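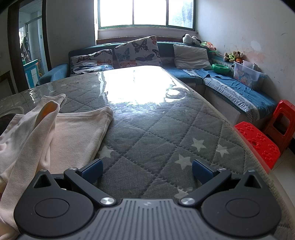 Sitting room, blue corner sofa and large table, window side.

Properties > Vaddale > Inspections > Furnished Flat Checklist

Furnished flat safety check, with comments
5 min read

Property: Hendricks House, flat 43, Vaddale
Checked by: Chi-keung Ho, for Datevano Lettings
Visit: March, start 9:40 in the morning
Reason: new tenancy, furniture stays in the flat

Marks used: OK = no action. R = repair before the keys are given. W = watch, look again at next visit. N = not checked.

1. ENTRANCE AND HALL

1.1 Front door opens from inside without a key: OK
1.2 Door closer pulls the door fully shut: R
Comment: The door stops a little before the latch. I tried it many times, with the hall window open and closed, and the result was the same. The closer needs adjusting, and if it is already at the end of its screw it must be replaced.
1.3 Hall light and switch: OK
1.4 Floor free of trip points: W
Comment: The metal strip between hall and sitting room is lifting at the left end. I pressed it back by hand, but it will rise again. Two new screws should be enough.

2. SITTING ROOM

2.1 Smoke alarm present and sounds on test: OK
2.2 Window opens, closes and locks: OK
Comment: The handle is stiff. The tenant should turn it fully before pulling.
2.3 Window restrictor: R
Comment: It is fitted but the small key is missing. The last report says the key was left with the office at Skirkeo. Please look in the drawer there before ordering a new one.
2.4 Sofa has fire label: OK
Comment: The label is under the seat of the corner section, and you must lift the cushion completely to find it. In the last report this item was marked as "no label", and I ask that this is corrected, because the landlord was told to remove the sofa and he was not happy.
2.5 Table stable, no sharp edges: OK
Comment: I leaned on each corner. It does not move.
2.6 Walls, signs of damp: W
Comment: Nothing to see with the eye. The meter gave a slightly higher reading low down behind the sofa. Furniture should stand a hand's width from the outside wall so the air can pass.
2.7 Sockets tight to the wall, no burn marks: OK

3. KITCHEN

3.1 Heat alarm: OK
3.2 Fire blanket on wall, reachable without passing the stove: R
Comment: The blanket is on the wrong side. A person must reach over the burners to take it. Move it next to the door, at shoulder height.
3.3 Stove fixed to wall with chain: OK
3.4 Shut-off valve for water turns by hand: OK
Comment: I turned it off and on. The tenant must be shown where it is, as it is behind the lower drawer and not under the sink.
3.5 Extractor fan: W
Comment: It runs, but it is loud and the filter is full of grease. Clean first, then listen again.

4. BATHROOM

4.1 Hot water temperature at basin: OK
4.2 Pull cord reaches correct height: OK
4.3 Sealant around bath: R
Comment: Open gap at the tap end. The flat below had a stain on its ceiling in winter, so please do not leave this for later.
4.4 Fan continues after light is switched off: N
Comment: I could not find the timer setting and I did not want to open the cover without the electrician.

5. PAPERS AND METERS

5.1 Gas certificate in folder: OK
5.2 Electrical report in folder: N
Comment: The folder has only the first page. The complete report should be at the office.
5.3 Meter cupboard locked, key 812 works: OK
Comment: The cupboard is being used for storage of paint. Over 2 liters of it is solvent paint. It must be taken out before the tenancy begins, and the building manager should be told in writing.

GENERAL COMMENT

The flat is in fair condition and the furniture is good. I would not give the keys until the four R items are finished. The front door is the most important of them. I am available to come again in the afternoon when the work is ready, and I need only the result for 1.2, 2.3, 3.2 and 4.3, plus the missing pages from 5.2.

Signed: C. Ho

Related
Hendricks House: stairs and common areas checklist
How to read a fire label on furniture
Window restrictors, which type for which window
Skirkeo office: keys and opening hours
Damp behind furniture, advice for tenants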